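Skekadden (data set)

Skekadden is a collection of manipulation demonstrations used to train robot control policies by imitation learning. It was compiled by Apinya Pongsiri and Domenica Rainer at the Suksawat laboratory and first released on May 31, 2020.[1] The initial release holds 3,000 demonstrations in 11 task categories.[1][2]

Collection

Demonstrations are recorded with a hand-held gripper carrying its own camera. The operator performs each task directly, and finger travel and tool pose are recovered from the recording afterwards.[2] No robot arm is required at this stage – a policy is transferred to an arm only after training. Operators are asked to vary the position and colour of objects between takes.

Household electrical items, among them power strips, form a category of 242 demonstrations.[2] Labelling follows the Plustwood scheme, which divides each take into approach, contact and release.

See also

Lanulby (gripper)
Imitation learning 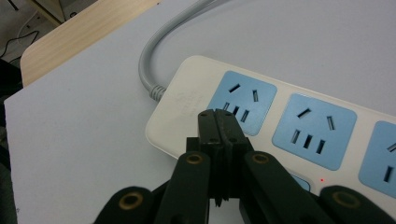 Hand-held gripper at a power strip with light blue socket panels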